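June 15, 2026

Slept badly, up before the alarm. Coffee, toast, the last of the apricot jam. The bathroom shelf at the Matheson place finally came off the wall on Saturday and took most of what was on it down with it, so today was the day for deciding what goes back and what doesn't.

I threw out more than I expected. Three dried-up tubes of sunscreen, a nail file with no grit left, a bottle of something from the Janari hotel that I had never opened. What I kept fit on one end of the table. The duck cup survived the fall without a chip. I had been using it for cotton swabs, and before that for pens. The blue brush was fine too, though it needed the hair pulled out of it, a job I did with the tail of a comb and did not enjoy.

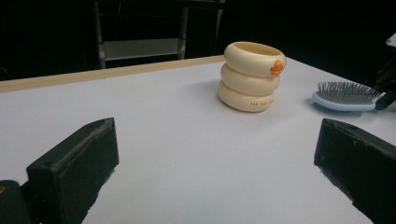 Cup and brush on the white table.

I like the cup more than I remembered. It looks like three rings piled up by somebody in a hurry, with the top one pushed over to the side, and the little orange bill on it. I bought it at the Flesance market the September I moved in and have carried it from room to room since. It holds very little. I measured once for paint water and gave up on it for that.

Lunch was leftover rice with an egg. Called about the new shelf. The Zukby one is 70 centimeters wide and comes with its own brackets, but delivery takes 11 days, so until then everything has to live on the corner of the sink. That means fewer things standing around loose. Toothbrush in the glass, soap in the dish, and the brush handle down in the cup, if the cup will take it.

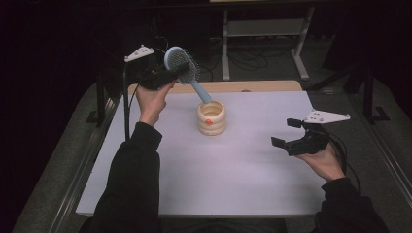

Brush over the cup, handle end down.

I still have doubts about that arrangement. The brush is a lot taller than the cup and the head is the heavy end. A wide mug from the kitchen might do better, and then the cup could go back to cotton swabs, but I don't want to give up a mug. Will decide when I see how much room the sink corner really has.

Filled the screw holes in the wall around four. The filler says to leave it overnight before sanding. Swept up the plaster, took the bag down, and walked to the corner for milk and more jam. They only had plum. Soup for dinner. Must remember to buy sandpaper tomorrow, the fine kind.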